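Help Center > Renting > Windows and Ventilation

Windows at Plerkgate: Frequently Asked Questions

These answers cover all 577 apartments at Plerkgate, including the Pistside block. Your lease comes first if it says something different.

Can I leave my windows open when I go out?

Yes, on the third floor and up. On lower floors, please close and lock them. Most home insurance policies won't pay for a theft through an open window.

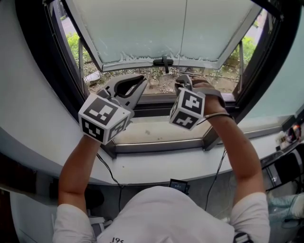
How long should I air out a room in winter?

Open the window wide for 15 minutes with the radiator turned down. A window left open a crack all day cools the walls and uses more heat.

Who pays for a broken pane?

Mamero, the building manager, pays for cracks caused by age or settling. Damage from a party, a move or a pet is billed to the tenant. Report it within 7 days either way.

My window sticks. Can I oil it myself?

You can use a dry silicone spray on the hinges. Don't use cooking oil or grease, and don't sand or plane any part of the window. If it still sticks, send a repair request. 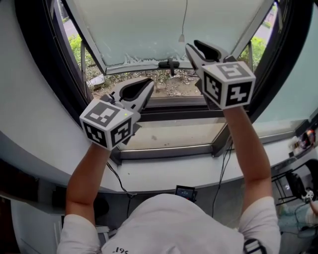

What should I do about water on the inside of the glass?

Wipe it off in the morning and run the bathroom fan for longer after showers. Water between two panes means the seal has failed, and you should report that.

Can I put in my own blinds?

Yes, if they hang from the wall. Drilling into the window itself voids the Agbeko warranty, which runs for 19 years from installation.

Is there a charge for lost window keys?

The first replacement is free. Ask at the Pistside office and bring your apartment number.

Filed under: Repairs, Tenant Guides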